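January 1, 2020

new year new thread, it's the laundry one again, sorry. Mute me if you must

1/ state of play: the ironing pile has eaten the chair. The chair in the spare room, the Gerka one I bought flat-packed and swore I'd read on. Not read a page on it. Shirts mostly

2/ so the January plan - fold as it comes off the airer. No chair. No "I'll do it after tea". Straight off, flat surface, fold, drawer

3/ Vitória Moreira taught me to fold shirts when we shared the flat in Bragança and I have forgotton every bit of it except "get the shoulders straight first and the rest follows". She was right. Annoying

4/ what I've been doing wrong for years: starting from the hem. You get a lovely neat bottom and a collar like a chewed envelope

5/ short sleeves are worse than long ones imo. Long ones you can fling across the back and tuck. Short ones just sit there sticking out like ears

6/ anyway. Red one. Chest pocket, short sleeves, top edge pulled nice and straight, creases still to smooth out of it
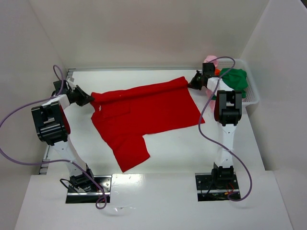

7/ Laurinda Antunes replying already to say never mind the top edge, button it first, always button it first, a shirt folded open comes out of the drawer as a rag. Fine. FINE. Do you do all the buttons though or just top and middle?

8/ she says top, middle, done. Life is short. OK adopting that

9/ rest of the method for anyone still here - buttons, face down, shoulders level, one side in to the middle, sleeve back on itself, other side same, then up from the hem in thirds. Flat of the hand over it each time. Don't press hard you're not making pastry

10/ pocket goes underneath when you turn it face down so check it FIRST. Tissue. Always a tissue. Had one go through at 40 with the navy stuff before Christmas and I'm still picking bits off my socks

11/ red things: own wash, or with the other red things, and don't let anyone tell you the colour catcher sheets mean you can chuck whites in. I had a pillowcase. It's pink now, it lives at my mum's in Datedstead

12/ drawer update. Standing them on end like files so I can see what's what. Works untill you take two out and the rest fall over. Shoebox lid as a divider, seems ok so far

13/ 35 minutes for the whole chair pile. Thought it'd be the entire evening

14/ found the missing Brindov tea towel at the bottom, so that's where that was. Towels tomorrow, kettle on now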